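From: Pak-hei Fu
To: Fludstead Kitchens list
Date: June 22, 2018
Subject: Re: Worktop creep

Marnell wrote:
> We moved in with 5 feet of clear worktop and I now chop onions on top
> of the bread bin. Has anyone managed to keep a counter clear for more
> than a week? My other half says we need a bigger kitchen. I say we
> need fewer things.

Marnell, you're both wrong. You need the same things, stacked.

I was quoted 329 pounds for a corner unit with a roll-down shutter, and went home and put one mug on top of another instead. It has held up well. The oats went into a tall jar, because the bag kept falling over and a jar only goes up.

The toaster and the toaster oven are a sore point. Kuo has asked me on this list before why anyone keeps both, and I still have no answer that would survive a follow-up. They live one in front of the other at one end, with a towel over the oven, and between them they take up more room than the sink.

The drawer organizer is meant to be in a drawer. I measured the drawer afterwards. If anyone has one wider than 300 mm going spare, I'd be interested — the drawer, I mean.

Plevon, I still have your cake tin.

Pak-hei

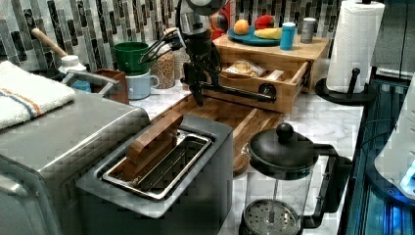 The counter, with mugs stacked at the back and drawer organizer still at large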